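Nendard Town Hall Floor Wins Heritage Status, Stays Slippery

Apr 22, 2021

The lobby floor of the old Nendard town hall, long known to residents as the place where you hold on to the railing, has been added to the regional list of protected interiors. The decision means the speckled terrazzo can't be ripped up, carpeted over or, as one council member proposed in March, "covered with something nice."

The vote was closer than supporters would have liked. The council split over the cost of restoration, over who would pay it, and for a good part of the evening over how to pronounce terrazzo. In the end the motion passed by 2 votes, one of them cast by a member who explained that he had parked badly and needed to leave.

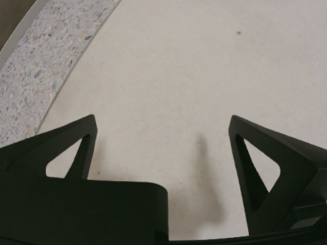
The campaign to save the floor was led by Toshio Wada, a retired tile setter who has spent the past few years writing to the local paper on the subject. The paper printed many of his letters and, toward the end, gave them their own heading. Wada argues that terrazzo is the most sensible floor ever devised, being made largely of stone chips left over from other jobs, set in cement and ground flat until it shines.

"People walk on it for decades and then ask me what it is," he said. "I tell them it's crumbs. Very good crumbs."

Opponents point out that the crumbs have been hard on visitors in wet weather. The town logged 287 complaints about the lobby before it stopped keeping the log, a step it described at the time as an improvement. A row of rubber mats was put down soon after. The mats curled at the corners and drew complaints too.

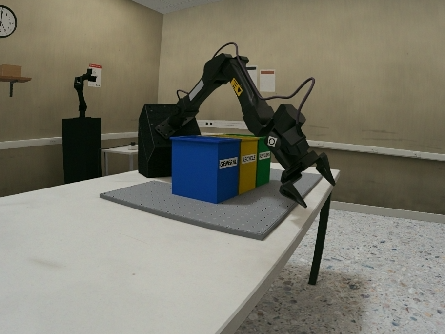

Restoration will be handled by Ultent, a flooring contractor based in neighboring Ulel, which beat a single rival bid from a firm that had misread the address and priced the library. The work covers 600 square feet and is expected to take 10 weeks, during which the main entrance will be closed. Residents with business at the town hall are asked to use the side door on Nyarko Street, the one marked "Do Not Use."

Cracked areas will be cut out and filled with a matching mix, with the chips picked by hand for color. Matching is the slow part. The original colors were never written down, and the leftover bags found in the basement turned out to be birdseed.
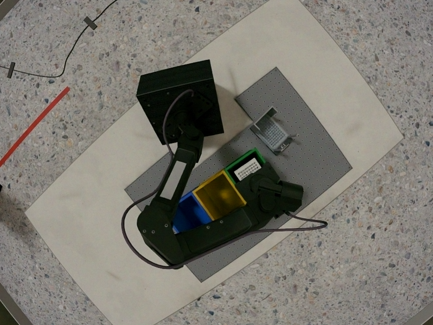

Pale gray terrazzo with white, tan, rust brown and blue-gray chips.

Once the patches have cured, the whole surface will be ground, polished and treated with a non-slip sealer. Wada opposed the sealer as "a raincoat on a cathedral" but withdrew his objection after trying the lobby in dress shoes.

The council will next take up the ceiling, which is also original and which has been coming down on its own.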